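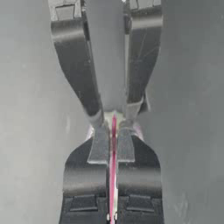
Why bother zipping the bag when you're only going to open it again at lunch? A reader in Avlow sent me that one, and I love it, as I used to wonder the very same thing. My answer is crumbs! And raisins. And the time I found a squashed biscuit in the bottom of my rucksack in March that had been there since who knows when.

So let's talk about zip-top bags, and how a little strip of plastic can stay shut without any glue, string or sticky tape.

Get a bag from the kitchen (ask first, please) and run your fingertip along the top. Feel the bump? On one side of the opening there is a tiny ridge, a bit like a very long, very thin hill. On the other side there is a groove, which is a valley just the right shape for the hill to sit in. When you pinch the two together, the plastic bends a teeny bit, the ridge pops into the groove, and it stays put. Lots of bags have 2 ridges and 2 grooves, so there's a spare if one bit doesn't catch.

You might hear a bumpy, clicky noise as you slide your fingers along. I used to do it over and over at my gran's table in Dristness until I was asked to stop.
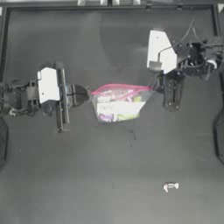
A see-through bag with a bright pink seal and small packets inside.

I like a coloured seal best, because you can see where to pinch. Clear ones are sneaky and I'm forever squeezing the wrong bit.

Now, why is it easier to open from the outside than the inside? Many seals are made that way on purpose. When you pull the two top flaps apart, you peel the ridge out of the groove a little at a time, and that's easy. When the things inside push, they push on a long piece of seal all at once, and that's much harder. Clever, eh?

Try it yourself! You need 3 zip-top bags and a sink.

Put a cup of water in each bag. Zip the first one all the way. Zip the second one but leave a gap as wide as your thumb. Leave the third one open. Hold each bag by the top corners, over the sink, and tip it slowly on its side. Which one drips first? Does the zipped one drip at all? Mine let out a single drop, right at the corner, so I went back and pinched the corner harder.

Bags from a packet can be washed, dried upside down over a wooden spoon and used again. My oldest one is on its 6th trip to the park and still clicks.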